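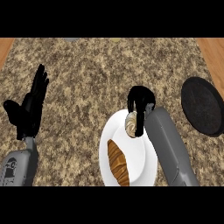 How to seal a granite countertop (the quick way)

Ok so this is the writeup I promised Seema Upadhyay about a year ago. Did ours again this weekend, took notes on my phone, typing it up before I forget. Takes an evening plus a night of leaving it alone.

First — do you even need to? Water test. Few drops of water on the stone, near the sink and by the stove. Wait ten minutes, wipe. Dark spot left behind = water is soaking in, time to seal. No dark spot, go do something else with your evening. Some granite is dense enough that it hardly ever needs it. Dark stones especially.

What you need

Penetrating sealer made for natural stone (I use Koster, whatever your tile shop has is probably fine)
Dish soap, the mild kind
Rubbing alcohol
Four or five microfiber cloths, clean ones
Plastic scraper or an old gift card
Painters tape
Gloves

Paid 19 dollars for the sealer, and one bottle has done the kitchen twice now with some left over. Don't buy the giant jug. It goes bad in the garage.

Step 1. Clear everything off
Everything. Toaster, knife block, the mail pile. I tried working around the coffee maker the first time and got a nice unsealed rectangle with a coffee ring in it.

Step 2. Clean
Warm water, drop of dish soap, wipe it all down. Rinse with a plain damp cloth, soap film will stop the sealer going in. Scrape off stuck bits with the plastic scraper. Then rubbing alcohol on a cloth for greasy areas, mostly by the stove. Open a window.

No vinegar. No lemon. Tarun Rajput swears by vinegar on everything and his counters have dull patches, draw your own conclusions.

Step 3. Let it dry
Properly dry. Overnight if you just washed it, longer if it was soaked around the faucet. Sealing over damp stone gives you a cloudy mess.

Step 4. Tape
Sink rim, stove edge, any wood trim or backsplash you care about. Sealer on finished wood can leave marks. Two minutes, do it.

Step 5. Test spot
Back corner somewhere. Small dab, wait, buff, look at it the next morning. Some sealers darken the stone a bit. If you hate it, better to hate it behind the toaster.

Step 6. Put it on
Work in sections, about as far as you can reach without moving your feet. Wet the surface evenly, no puddles. Leave it for however long the lable says. Mine says ten minutes, yours may differ — go with the bottle.

Step 7. Wipe it OFF
This is where people mess up. Do not let it dry on the surface. Dry cloth, wipe up all the extra, then second dry cloth and buff. If it's streaky or tacky, put a tiny bit of fresh sealer on a cloth, rub the haze, and buff again right away. Worked for me by the sink.

Second coat only if the water test still fails once the first one has cured.

Step 8. Stay off it
Keep it dry for 24 hours, or whatever the bottle says. We had takeout. Spread the used cloths flat outside to dry before they go in the trash, don't ball them up, and check the label for disposal.

After that

Soap and water for daily cleaning, wipe up oil and wine when you see it. Redo the water test every August or so, that's when I rememeber. Sealing won't fix scratches or chips, different job, will write that one up when I get to it.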